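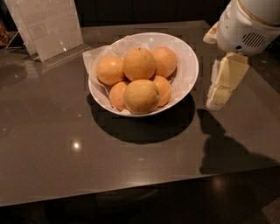 Kit on trial: the Kedholm two-finger gripper

We've had the Kedholm on loan since the start of May and I have to admit I've been staying late to play with it. Several of you asked at the last open evening whether it was worth a look for the shared workshop, so this is a longer item than usual. Skip to the end if you only want to know about borrowing it.

The short version is that it picks up fruit, and it does it nicely! The oranges in a paper-lined bowl have become our standard job, partly from laziness (the shop is across the road) and partly because they turned out to be such a good test. An orange is firm enough to survive a clumsy grab, it rolls if you nudge it, and two from the same bag can have quite different skins, one smooth and shiny, the next dull and dimpled. Tissue paper adds its own fun. It creases, it shifts about, and a careless finger will bring half of it up along with the fruit.

What comes in the box

You get the gripper, a mounting plate, a power lead, a spare set of finger pads and a printed quick-start card. The software is called Plolex and you download it separately. The mounting plate went straight on to our arm with 4 bolts, and the right key was in the box, which made me unreasonably happy. Leopold Rainer did the wiring while I read the card aloud to him, and we had the fingers opening and closing before the kettle had boiled.

The whole thing weighs 700 grams with the pads on. That matters to us, as anyone who remembers the last gripper will know. It was so heavy that the arm sagged at full stretch and we ended up doing everything close to the base. With the Kedholm we can reach right across the table and the arm stays where we put it.

Getting it to pick things up

Plolex works by demonstration. You guide the arm through the job by hand, press save, and do it again from a slightly different starting point. After a handful of goes it begins to fill in the gaps for itself. I was ready to be disappointed by this (we've all sat through the videos), but the first orange came up cleanly on our second evening and there was a proper cheer.

Coming in from the side of the bowl suits it best. Straight down from above works for the fruit on top of the pile, but the ones lower down sit against each other and there's very little room for a finger between them. We had much better luck once we taught it to lift the highest orange first and let the rest settle. Leopold then spent an entire evening teaching it to put them back, which is a good deal harder than taking them out, and he is still not happy with the last one.

The grip strength is a slider that runs from 0 to 100. Ours lives somewhere near the bottom. Push it up towards the top and you will be making juice, so please wipe the pads afterwards if you do.

Things I'd change

Lighting is the main grumble. Our back table has a polished top and we often work in the evening with the lights low, and Plolex was easily confused by reflections and by the arm's own shadow. It would line up beautifully on a bright spot on the table and close on thin air. Adding a few demonstrations under each set of lights sorted most of that out, though I'd like to see it mentioned on the quick-start card. A matt cloth over the table helps as well, if you can find one that doesn't ruck up.

The pads wear faster than I expected. One of ours already has a shiny patch and slips on the smoother fruit. Spares are easy to fit (they slide off sideways, don't pull) but I'd order an extra set with the gripper if you're buying your own.

And the error messages! "Motion not completed" could mean the fingers are blocked, the lead has come loose, or you forgot to press save. We've started keeping a list of what each one meant on the day, taped inside the cupboard door. Do add to it.

How it compares

Those of you who used the Shakya last year will want to know which is better. The Shakya is quicker and it's still my choice for boxes, blocks and anything with flat sides. For round or soft things I'd take the Kedholm every time. It closes more gently and it recovers well from a bad start, so that if the fruit rolls a little it will usually follow and try again. The Shakya would just carry on to the drop point with nothing in its fingers, looking pleased with itself.

We also had a brief go with the Mulholm suction cup. It was lovely on apples and hopeless on anything dimpled, and it went home early.

Borrowing it

The loan runs for another 4 weeks, and evening slots are open to any member who has done the arm induction. Put your name on the sheet by the door. Bring your own objects if you like, the odder the better. I'm keen to see it try a pear, a bread roll and a ball of wool, and someone has promised me a bag of walnuts.

Please save your Plolex demonstrations under your own name and leave the folder marked "oranges" alone, as Leopold is still working on it. If you'd like a second pair of hands for your first session, I'm usually in from seven o'clock.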